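Can a robot clear my desk yet? And other things people ask us
Last updated 17 Dec 2021

We get the same questions over and over at Vunus so here they all are in one place. Short answers. If you want the long ones, come to an open evening in Pakville.

So can a machine do my chores or not?

Some. One at a time, in a room it knows, if the things are where it expects. Vacuuming flat floors, yes. Moving a box from shelf A to shelf B on a shop floor, yes, for years now. Tidying an office desk at the end of the day? Not in a way you'd pay for.

Why is a desk so hard? It's just a desk.

Cables. Mostly cables. Then soft stuff, then see-through stuff. A person looks at a heap of cords and knows what can be pulled and what is holding up something expensive. Software has to guess.

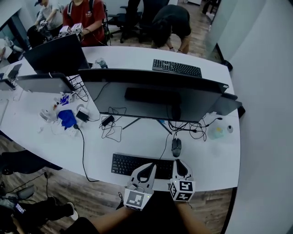

Keyboard, mouse, cables, monitor. The usual desk job.

A bottle you can see through is worse than it sounds. Depth cameras look straight past clear plastic. Cloth has no fixed shape so there's nothing to match it to. And every desk is messy in its own way, which is the bit that kills most demos.

Why do people hold the grippers in their hands?

Cheapest way to teach. You do the chore yourself with the same kind of fingers the robot will have, the camera on the tool records what the fingers meet, and the printed markers help work out where your hands went. Then a model gets trained on it. No arm needed for that part.

It's slower than doing the job bare handed. Your wrists will complain the first day.

Do you need a special room?

No, and we'd say don't build one. Normal offices, normal lights, people going past. A machine that only ever saw a bare lab bench is useless the first time someone walks behind the desk.
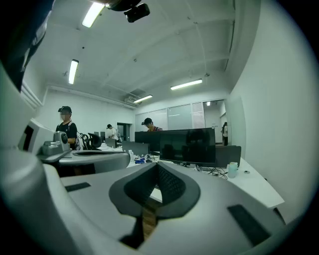
Gripper close up, with the long desk and the office behind it.

How many tries does it take to teach one chore?

Depends who you ask. We plan for 200 good runs per chore before training anything. For the simple ones (put mouse next to keyboard) you can get a first result with 50. It will be a bad result but you'll learn what's wrong with your setup.

Wipeing a table needs more. Folding anything, more again.

What about two hands?

Wanted for nearly everything. Try coiling a cable with one. Try it with a cable that's still plugged in. The trouble is that two hands means they have to agree with each other, one holding and the other moving, and timing errors add up quick.
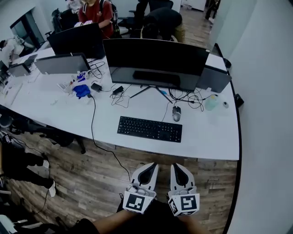

Which is why our advice to small shops hasn't changed since March. Pick the dull one-hand job first. Parts into a tray, trays onto a cart. Leave cable work and anything floppy to people for now.

Is it cheaper than a person?

For home chores no. For a shop floor, maybe, if the job is the same all day. Heston ran the numbers on a packing line and stopped after 3 weeks, too many odd shapes. Endale kept theirs, but they only handle one size of carton. Draw your own conclusions.

Can it pick up small things?

Small and solid, fine. Soft finger pads forgive a lot, so the grasp doesn't have to be perfect. Picking up is the part that works best these days. Putting down neatly, the right way round, without dragging the cord over everything, thats the part still being worked on.

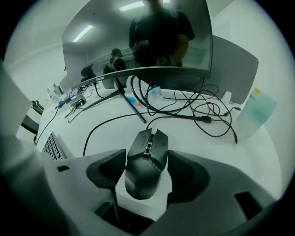 Wubit Weldu wrote in to disagree: picking up isn't solved either, not if you count the times a person quietly nudges the thing back into reach and starts over. Put those in your numbers and see how it looks.

Fair. We do count them now. A nudge is a fail.

When will I be able to buy one for the house?

Don't know. Anyone giving you a month is selling something. Ask again after it can do one strange desk without help.

Who do I write to?

Hiwot Alemneh for shop-floor questions, the general inbox for everything else. Replys take a few days, sorry.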